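# Kitchen counter tips, with a detour through a robot open day

My neighbor Comfort Nutsugah talked me into the open day at Sutthorpe. They were showing a kitchen robot called Rarero, both on a big screen in simulation and as a real machine behind a rope. I write a page about keeping a kitchen in order, so I went with a notebook and low hopes. I came home with the hopes about where I left them and a few pages of notes that are useful to anyone with two hands and a counter.

The pitch came from Kwesi Mahama, a pleasant man with a headset. The robot was going to "reset" a kitchen after a meal. He had a slide that said 2529 practice runs. Practice runs of what, I asked, and he said picking things up. Did that include putting them away? That was on the next slide, and the next slide was a drawing of a house.

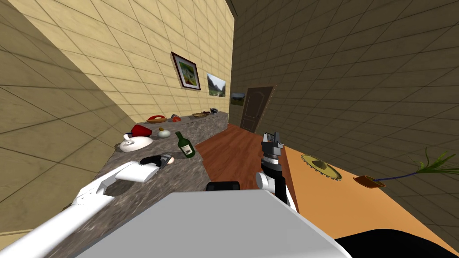 Clearing a counter goes faster if you sort by risk before you sort by where things live. Start with whatever can roll or break. On the Sutthorpe screen there was a wine bottle lying down near the front edge of the counter, and the white arm was down by the teapot, hovering next to a little black thing with a silver tip. I would have had that bottle first. Anything on its side near an edge gets stood up or moved back before you touch another item, and the small stuff can wait all night if it has to.

I put this to Mr. Mahama and he said the order of tasks was "still being tuned." Fine. Tune yours for free:

1. Bottles and glasses upright, away from the edge.
2. Teapot next. Take the lid off and carry it separately, or keep a finger on the knob.
3. Cups, bowls, and anything else headed for the sink.
4. Fruit and vegetables back where they belong.
5. Small tools last, all in one trip.

## Granite and granite look-alikes

Wipe with warm water and a drop of dish soap, then go over it with a dry cloth. Skip the vinegar on real granite. It can dull the sealer, and I don't care what your aunt does. Speckled patterns hide crumbs very well, so check with your palm. I asked whether the robot could feel crumbs. It can't yet. There was talk of a wiping attachment in March, but I didn't hear anyone say March of which year.

## Tile behind the counter

Grout wants a soft brush and baking soda mixed with enough water to make a paste. Leave it ten minutes, scrub lightly, rinse. If you hang pictures on a kitchen wall, take them down a couple of times a year and wash behind them. Grease gets back there even when the glass looks clean. Keep unframed prints well away from the stove or accept that you'll be replacing them.

## Plants on the table

Set a pot with long, floppy leaves in a heavy outer pot, or put a flat stone in the saucer. Light pots go over when someone brushes the leaves. For spilled soil on wood, let it dry and use a hand brush. Rubbing it damp grinds the grit into the finish.

## What the real machine did

It moved 3 cups from a table to a rack, with a pause before each one long enough for Comfort to go get coffee. Roksolana Zakharchenko, who was running it, was the only person there who gave me straight answers. She said soft things like dishcloths are hard for it, and that she still does her own dishes. I'd buy something from her.

I will give the makers one point. The robot goes at a cup slowly and from the side, and it settles its grip before lifting. Most chips in my house come from grabbing two mugs by the handles in one hand and knocking them together on the way to the sink. Since Saturday I've carried them one at a time, and it costs me maybe a minute an evening.

Price: no figure given. There was a sign-up sheet. I didn't sign it. Comfort did, and she put down my phone number.

Next time: getting tea stains out of a spout. Akosua Abugri wrote in with a method using rice and I'm trying it on my worst pot first.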